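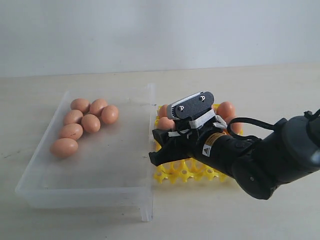

Lorna Petrie
Orders and packing desk, Jarolden Eggs

February

Search tickets Search Clear All tickets My tickets

Claveo stock sync – egg counts wrong in shop, labels printing old dates

Status: open, was closed, open again

Problem
Web shop says we have brown half dozens when we don't. Also the other way round, mixed trays showing sold out with a full rack of them in the cold room. Started after the Claveo update. Labels off the Istonum printer come out with yesterday's pack date, but only on wholesale orders. Retail labels fine.

We move 4,000 eggs a week through this so it can't sit till next month.

What I tried first
Logged out and in. Cleared the browser cache. Restarted the printer, then the packing desk PC, then the router. Same. Tried the old laptop in the office, same wrong numbers there so it's not the PC.

Turned sync off and on in Settings > Stock. Numbers went right for one order then drifted again. Drift is always a multiple of six on half dozens and always a multiple of 30 on trays, so it's whole packs going missing, not single eggs.

First reply from Claveo support
Asked me to re-import the product list. Did that. It made a second copy of every product, so now there were two "Large Brown x6" in the shop and customers were ordering from both. Took the copies down by hand, most of the morning. Please don't tell people to do this without saying to tick "match on code" first. The box is unticked by default and it's at the bottom of the page where you dont see it.

Later, 2:40 pm
Exported the whole order history to see where the packs go. 2,415 rows. Import screen stops at 1,000 with no message at all, just a green check mark. So anything past row 1,000 never got counted back into stock. That explains a good part of it I think. The old version took the whole file.

Split the export into three files and put them through one at a time, oldest first. Retail counts now match the shelf for everything except duck eggs and the pullet size.

Duck eggs: my fault, code had a space on the end. Fixed.
Pullets: code is shared with the discontinued 10 pack. Gave it a new code. OK now.

Saturday
Market day so only looked at this between runs. Counts held all morning. Closed the ticket.

Opened it again by 4 pm. Stamatopoulos put in their standing order and it went through as trays of 30 but came off stock as half dozens. They order by the tray, always have. Checked the customer record – price list right, delivery day right, pack unit set to "default". Default changed in the update from tray to x6. No note about it in the release list, I looked twice.

Changed their record to tray, cancelled the order, put it in again. Came off stock correctly. Then went through the other wholesale customers and set the unit by hand on each. If anyone else here adds a wholesale account, SET THE UNIT, don't leave it on default.

Label dates
Separate fault after all. Istonum driver is taking the date from when the order was placed, not when it's packed. Retail is packed the same day so you'd never notice. Wholesale comes in the evening before and gets yesterday's date.

In the label template the field is called {date}. There is another one, {pack_date}, not in the dropdown, you have to type it. Typed it, saved, printed 2 test labels off an old wholesale order. Both came out with today. Printed one retail, also right.

The template goes back to {date} if you open it in the editor and press Save again, even with no changes. So don't open it. Put a sticky note on the printer.

Anything already labeled with the wrong date has been relabeled. The old ones peel badly off the pulp cartons, tears the top layer, warm them with your thumb first. Clear packs are no trouble.

Still open, for Claveo
– import limit needs an error message, not a green check
– why did the default pack unit change, and can we set it per account type
– {pack_date} missing from dropdown
– template resetting on Save
– duplicate products still showing in the sales report even tho they are deleted from the shop

Next check is after the wholesale run. Leaving sync on overnight. If the tray count is off in the morning write the shelf number on the whiteboard before touching anything in the system, and don't re-import.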